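Tanner Open Cubby Shelf, White

Stiltamska > Storage > Shelves and cubbies > Tanner

The Tanner is a low-cost open shelving unit for kitchens, pantries, playrooms and small shops. It is a grid of open cubbies under a flat top. The top has a low raised lip along the back and a short rail that carries on around the left end, so things that roll stay on the shelf. There are no doors and no drawers. Everything you put in it can be seen and reached from the front.

We have sold the Tanner from our Trarnberg store since 2000. The panels are smooth and white on all visible faces and wipe clean with a damp cloth. The current version replaced the old one in May and uses a different back panel. Parts from the two versions do not mix, so check the label inside your hardware bag before you order spares.

What people use it for

Most of our customers buy it for food that does not need a refrigerator. Apples, onions, squash and bread all do well on an open shelf where air can get to them. Fruit you plan to eat in the next day or so can go on the top, where you will see it. Jars, cans and heavier bags belong in the lower cubbies.

It also works as a toy shelf or a display for a farm stand. The back lip is low enough that you can still use the wall behind it for hooks or a price board.

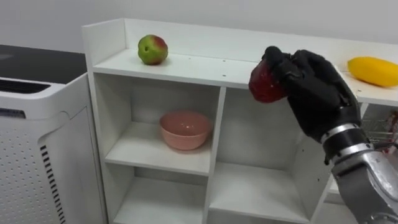

Photo: Svenja Mayrhofer / Stiltamska

An apple or a mango can lie straight on the top panel without a bowl. Wipe up juice when you see it. Berry and beet juice will stain if left overnight, and a stain that has reached a screw hole is hard to get out.

Screw holes in the top

The screws that hold the uprights go in from above, so small dark holes show in the top panel. A sheet of white stick-on caps is packed with the hardware. Press them on after the unit is fully tightened. If you put them on first, you will have to peel them off to get at the screws, and they do not stick as well the second time.

If you would like to leave the holes open, that is fine. Crumbs will collect in them. A dry toothbrush gets them out.

Assembly

Plan on one evening. Two people are better than one for the last part, when the unit is stood up.

You will need a Phillips screwdriver, a rubber mallet and a blanket or flattened carton to work on. Do not use a power driver on the top panel. It is easy to sink the screw too deep and crack the white surface around the hole.

Lay the uprights on the blanket with the grooves facing each other. Fit the inner shelves, then the bottom panel, and leave all screws a half turn loose. Slide the back in. Set the top on last, with the side rail at the left as you face the unit. Tighten everything once the corners are square.

The rail cannot be moved to the right end. We are asked this often. The top panel is drilled for the left side only.

Wall strap

Every Tanner ships with a wall strap and one screw for wood framing. Use it. If your wall is masonry or plain drywall, you will need an anchor suited to that wall, which we do not supply.

Care

Wipe with a damp cloth and dry right away. A little dish soap is fine. Do not use scouring powder, steel wool or bleach. Keep the unit away from the side of a stove and do not set hot pans on the top. Water left standing along the back lip can get into the joint, so check there after a spill.

What is in the carton

Panels, cut and drilled
Back panel and left side rail
Hardware bag with screws, caps and wall strap
Printed instructions

Baskets, bins and the food shown are not included.

Goes with

Parkurix bins slide into the cubbies and have a cutout at the front for a hand. They come in gray and natural. The bins sit a little back from the shelf edge, so a label on the front of the shelf stays readable.

Delivery and returns

Local delivery in Trarnberg is on weekdays. The driver brings the carton to the door and no farther, so have help on hand if you live upstairs. Pickup is at the side entrance. Bring your order slip.

Unopened cartons can be returned within 14 days for a full refund. If a panel arrives chipped, send us a picture of the panel and of the part number stamped on its edge, and we will send a new one. Please do not assemble a unit with a damaged panel, as we can't take it back once the screws are in.

Page updated March 19, 2019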